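Unit 6: Stacking, Balance and Overhang
Course handout, Introductory Statics. To be read before the practical class.

## Purpose of the unit

The unit is concerned with a question that most students will have met in childhood: how far may one block project beyond the block on which it rests before it falls? The answer is short and can be reached without calculus. It is nonetheless worth working through with some care, as the same reasoning returns in Unit 9 (retaining walls) and in the assessed coursework.

Students are expected to have completed the reading on centres of mass. Those who missed the August bridging week should consult the notes by Ctibor Tóth held in the Urside library, in particular the section on uniform solids. The notation below follows his.

## 1. A single cube on a flat table

Let a uniform cube have side *a* and weight *W*. Its centre of mass lies at the centre of the cube, at height *a*/2 above the table. The table supplies an upward force of magnitude *W* whose line of action passes through the centre of mass, and the cube is in equilibrium.

If the cube is tipped slowly about one of its lower edges, the centre of mass rises until the cube stands at 45 degrees. Short of that angle it will fall back on to its original face when released. Beyond it, the cube will fall over on to the next face. At exactly 45 degrees it is in unstable equilibrium, and the slightest disturbance decides the matter.

## 2. Two cubes

Place a second cube, identical to the first, on top of it. Suppose that the upper cube is displaced sideways by a distance *d*, with its faces kept parallel to those of the lower cube. The upper cube remains in place provided that its centre of mass lies above the area of contact. The condition is therefore

*d* < *a*/2

Where *d* = *a*/2 exactly, the centre of mass stands over the supporting edge and the cube is on the point of toppling. Students should note that *W* does not appear. A heavy pair and a light pair of uniform cubes obey the same rule, and so do a large pair and a small pair if *d* is expressed as a fraction of *a*.

Where the displacement takes place in two directions at once (to the side and to the rear, for instance), the condition must hold in each direction separately. Let the two displacements be *d*₁ and *d*₂. Both must be less than *a*/2. It is a common error to apply the test to the diagonal distance, and marks were lost in this way last year.

Turning the upper cube about a vertical axis through its centre changes the shape of the area of contact. If the centre of mass is not otherwise moved, it does not affect the stability of the pair.

An upper cube that is tilted, with only an edge or a corner bearing on the cube beneath, requires separate treatment. In general such a position cannot be maintained unless a further force acts on the upper cube. When drawing the free-body diagram, mark every point at which such a force might be applied before deciding whether it is zero.
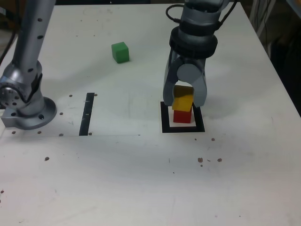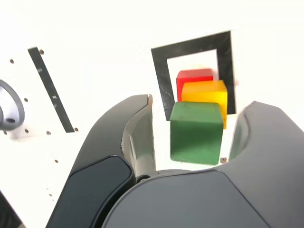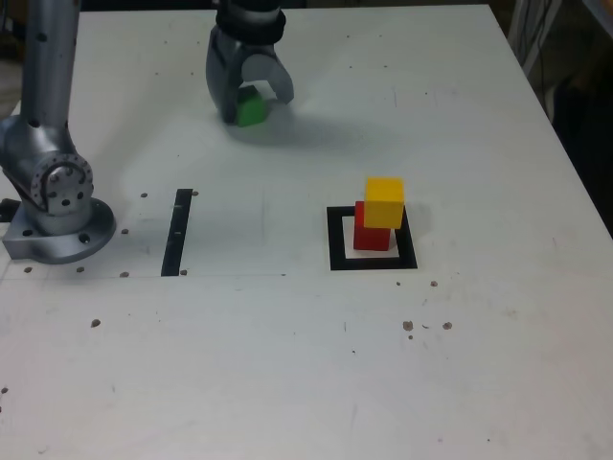
*Figures 6.1 to 6.3. Red and yellow cubes, with a green cube also present in each figure. The offset of the upper cube discussed in Section 3 is that in Figure 6.3.*

## 3. Reading the figures

In Figure 6.3 the yellow cube overhangs the red one to the right. Before attempting any calculation, students should sketch the pair in plan, seen from directly overhead, and shade the region common to both cubes. The centre of the yellow cube should then be marked on the plan. If the mark lies inside the shaded region, the condition of Section 2 is met.

No dimensions are given, and none should be scaled from the page. A photograph taken at an angle foreshortens some lengths more than others, so that a ruler laid across the print will not yield *d*/*a* reliably. A qualitative answer is required.

Figure 6.1 should be used for the free-body exercise. The yellow cube is tilted upon the red one. Draw the two cubes separately, and show on each the forces that may act upon it. Label any force whose presence cannot be established from the photograph with a query mark.

Figure 6.2 is provided for the discussion of viewpoint. The green cube is the closest of the three and overlaps the lower part of the yellow cube behind it. Consider how much may properly be said from this single view about the distances between the cubes, and what second view would be needed to settle the question.

## 4. Adding a third cube

Let a third identical cube be placed on the second. The method is to work downwards from the top of the stack. The uppermost cube may project by at most *a*/2 beyond the one below it. The two upper cubes, taken together as one body, may then project by at most *a*/4 beyond the lowest cube. The greatest total overhang for three cubes is accordingly

*a*/2 + *a*/4 = 3*a*/4

A derivation is set out in full in Kolář, chapter 5. Students should be able to reproduce it. The step most often omitted is the position of the combined centre of mass of the two upper cubes, which must be found before the second condition can be applied.

In practice the limiting values are not attained. Edges are slightly rounded, faces are not perfectly flat, and painted wood varies in weight from one piece to another. An arrangement calculated to stand at the limit should be expected to fall.

## 5. Practical work

Students work in pairs. Each pair will require three wooden cubes, a steel rule, a sheet of squared paper and the record sheet issued with this handout.

1. Measure the side of each cube along all three directions and record the mean.
2. Fix the squared paper to the bench and set the first cube upon it, aligned with the printed lines.
3. Place the second cube on the first with no displacement. Move it sideways in small steps, releasing it fully after each, until it falls. Record the last stable value of *d*.
4. Repeat until five readings have been obtained. Exchange roles with your partner and take a further five.
5. Repeat the exercise with a sideways and a rearward displacement combined.
6. Add the third cube and find the greatest total overhang that you can achieve.

Readings should be given to the nearest millimetre. The ratio *d*/*a* is to be calculated for each and the mean compared with the predicted limit of one half. Any reading that exceeds the limit must be left in the table and discussed.

Cubes are to be returned to the Pullum cabinet at the end of the class. Squared paper may be kept.

## 6. Questions for the tutorial

Written answers to the following should be brought to the tutorial in Room 102.

- A cube of side *a* stands on a second cube of side 2*a*, with one pair of vertical faces flush. How far may the upper cube then be moved outwards?
- The upper cube of a pair is hollow, and a small lead weight is fixed inside it against one face. State how the condition of Section 2 must be altered.
- A stack of two cubes stands on a board, and one end of the board is slowly raised. Under what circumstances will the stack slide before it topples?

The record sheet and written answers together carry 100 marks. Work is to be handed in at the Taseo building office by noon on Sat 17 January. Extensions must be requested in writing before that date.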